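Research > Manipulation > Papers > Section 4

Abstract Methods Results Data References

Reading time: 5 min

4. Plate Racking with Two Arms

4.1 Task and setup

The third task in the Grorano suite asks the robot to put plates away in a dish rack. We chose it because a plate is hard to pick up from a flat surface. The rim sits low, the fingers have little room to get under it, and a small error in wrist angle pushes the plate away instead of lifting it. The second half of the task has a different problem. The plate must be turned from flat to upright and lowered into a narrow slot, often next to plates that are already there.

All trials used the two-arm station at our Skillthorpe site. Each arm has a parallel gripper with two fingers, and the policy sees the table from a head camera. We did not add force sensing at the wrist. Plates start flat on the board in front of the robot, and the rack stands near the middle. Small tools and packaging were left at the back of the table during collection, as they had been in the earlier tasks, and were not masked out of the training images.

Demonstrations were recorded by teleoperation. Operators were told to use whichever arm was closer to the plate and to keep the other arm out of the path to the rack. They were free to regrasp. We kept 50 demonstrations for training after removing those in which a plate left the board. Collection for this task closed in January, and no demonstrations were added once evaluation had started.

4.2 Policy variants

We compare two policies. The first, called Misach-Base, predicts joint targets for both arms from the current image and the joint readings. It has no explicit notion of which plate it is working on. The second, Misach-Slot, adds a short memory of past images and an extra output that marks the target slot in the rack. The slot labels were made by hand from the last image of each demonstration. Both policies share the same image encoder and were trained on the same data for the same number of steps.

At run time the policies output short chunks of motion. A new chunk is requested before the old one ends, and the two are blended over the overlap. We found that blending mattered most near the rack, where a sudden change in wrist angle could knock a standing plate.

4.3 Results

Misach-Slot was the better policy under every starting layout we tried. The gap was small when the rack was empty at the start and larger once plates were standing in it. With plates in place, the base policy tended to aim for a slot that was already taken. It would then press down, stop, and repeat the same motion until the trial timed out.

Picking was the weaker stage for both policies. The most common failure was a grasp that closed above the rim. When this happened early in a trial, Misach-Slot usually opened the fingers and tried again from a lower height. Misach-Base retried less often and sometimes carried on to the rack with nothing in the gripper. Figure 5 shows the right arm at the pick stage.

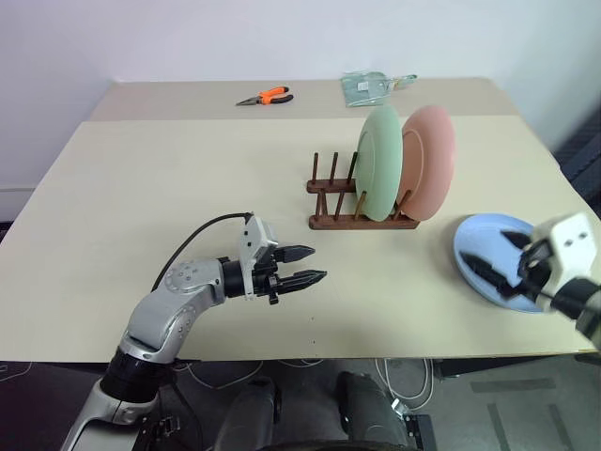

Figure 5. Right gripper over the light blue plate, fingers open. The green and pink plates are upright in the rack.

Does the slot output help with picking as well as placing? Only a little: most of its benefit comes at the rack, and the better retries seem to come from the image memory.

To check this, we trained a version with the memory but without the slot output. It recovered from missed grasps in much the same way as the full policy, yet it went back to choosing filled slots. We take this as fair evidence that the two additions address separate problems. We did not test the slot output without the memory.

4.4 Limits

We used one rack design and plates of plain color. Patterned or clear plates may be harder for the encoder to separate from the board. We also scored a plate as racked if it stayed upright after release, using the Stamatopoulos protocol, and did not measure how hard it touched its neighbors. Chipping would be a concern with real dishes, and wrist force sensing is the first change we plan to make to the station.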